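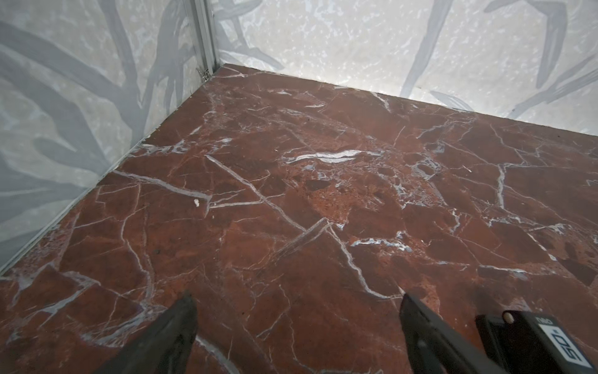 Marmorboden in der Ecke sauber halten: was sich bei uns bewährt hat

Ein roter, kräftig geäderter Boden ist etwas Wunderbares, und ich würde ihn jederzeit wieder nehmen, aber er hat seine Tücken! In all den weißen und hellgrauen Adern verschwindet ein heller Krümel so gründlich, dass man ihn erst bemerkt, wenn man barfuß darauf steht. Auf unserem Bild liegt einer genau auf einer weißen Ader, links von der Mitte, und ich wette, die meisten suchen erst einmal ein Weilchen.

Mein liebster Trick ist deshalb das flache Licht. Am frühen Abend, wenn es in der Küche schon dämmert, lege ich eine Taschenlampe direkt auf den Boden und lasse sie in Richtung Ecke leuchten. Jeder Krümel wirft dann einen kleinen Schatten, eine Ader natürlich nicht, und man weiß sofort, wo der Besen hinmuss. Kinder machen das übrigens mit Begeisterung (unsere jedenfalls, solange es vor dem Zähneputzen stattfindet).

Erst fegen, dann wischen

Bitte immer zuerst trocken arbeiten. Ich nehme einen weichen Handfeger und ziehe von der Ecke weg in den Raum hinein, nie andersherum, sonst sammelt sich alles genau dort, wo man am schlechtesten hinkommt. Für den letzten Winkel tut es ein alter, sauberer Backpinsel. Wer lieber saugt, setzt die Bürstendüse auf und lässt die Rollen möglichst in der Luft, ein Sandkorn darunter reicht schon für einen hässlichen Kratzer.

Zum Wischen genügt lauwarmes Wasser mit einem kleinen Spritzer pH-neutraler Seife. Das Tuch gut auswringen, in Bahnen arbeiten und danach mit einem trockenen Baumwolltuch hinterhergehen, dann bleibt der sanfte Glanz ohne Schlieren. Essig, Zitronensaft und Kalkreiniger haben auf echtem Marmor nichts verloren! Sie ätzen matte Stellen hinein, und die bekommt man mit Hausmitteln nicht wieder weg. Falls Sie nicht sicher sind, ob bei Ihnen Stein, Fliese oder ein bedruckter Belag liegt, bleiben Sie einfach bei der milden Seife.

Und die Wände?

Bei gemusterten Wänden wie diesen, hellgrau mit den großen, weichen Blattschatten, sieht man Spritzer zum Glück nicht gleich. Kurz über dem Boden setzt sich trotzdem gern ein grauer Rand ab, meistens vom schwungvollen Wischen. Ich halte beim Putzen ein Stück Pappe an die Wand, 70 cm lang und aus einem alten Umzugskarton geschnitten, und schiebe es Bahn für Bahn weiter. Abwaschbare Flächen vertragen ein nebelfeuchtes Tuch, Papiertapete bitte nur trocken abstauben, am besten von oben nach unten.

Einmal im Jahr, bei uns im Mai, rücken wir alles von den Wänden ab und nehmen uns sämtliche Ecken in Ruhe vor. Das dauert mit Kaffeepause 120 Minuten.

Zuletzt erschienen
Filzgleiter richtig aufkleben
Backpinsel reinigen und weiterverwenden
Fettspritzer auf Tapete: was hilft
Putzschrank ordnen auf kleinem Raum
Kerzenwachs vom Steinboden lösen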